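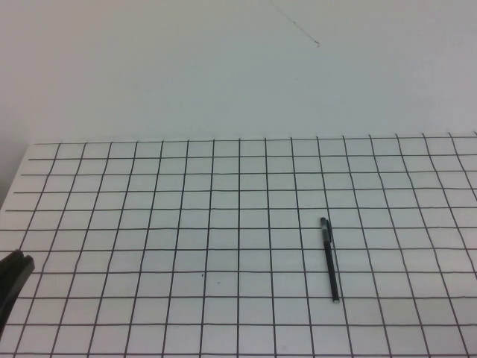
February
Posted by the author, Prarnby

We moved to the house in Prarnby two winters ago and I have been putting off the decorating ever since. The back bedroom came first, as it gets the least use. A pale grey-white wall looks plain enough in a picture, but a thin dark line like the one near the top would have me up a ladder checking for a crack. Ours had plenty of those, and I spent 9 evenings filling and sanding before I opened any paint.

The paint was from Ellico and cost more than I wanted to pay. I did two coats and left the second overnight with the window open – a cold business at this time of year. The skirting still needs doing. I have nearly 20 metres of it to get through, and the brush I bought sheds hairs, so I will start once I have a better one.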